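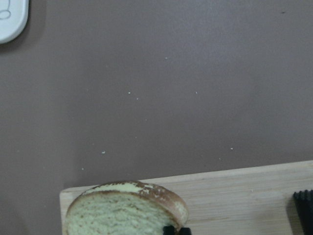
Crumbs on a tabletop.

The Clenditz Billfish Tournament is an annual offshore sport fishing competition held each August out of the port of Nurnach. It is open to private and charter boats and is fished over 2 days under a points system. Blue marlin, black marlin and striped marlin are eligible for the main prize. Tuna and dorado are scored in separate daily categories.

Format
Teams consist of up to six anglers fishing from a single boat. Lines go in at 7:00 a.m. and come out at 4:00 p.m. on both days. A fish hooked before lines out may be fought past the deadline if the hookup has been reported to the committee boat by radio.

Released billfish earn a fixed number of points by species. A fish brought to the dock must weigh at least 333 pounds to score, and a boat landing one under that mark loses points equal to the shortfall. Released fish must be recorded on video, with the leader touched by a crew member or the swivel at the rod tip.

Ties are decided by time of the last scoring fish, with the earlier catch placed higher.

Records
The tournament record for a single boat is 2345 points, set by the sportfisher Tristura under captain Remedios Dalisay. The previous mark of 1539 points was held by the charter boat Dumlao.

Rule changes
Circle hooks became mandatory for all natural baits under rules published on 18 November 2024. Lures may still be rigged with J-hooks, limited to two per lure.

See also
Big-game fishing
Catch and release
Nurnach harbor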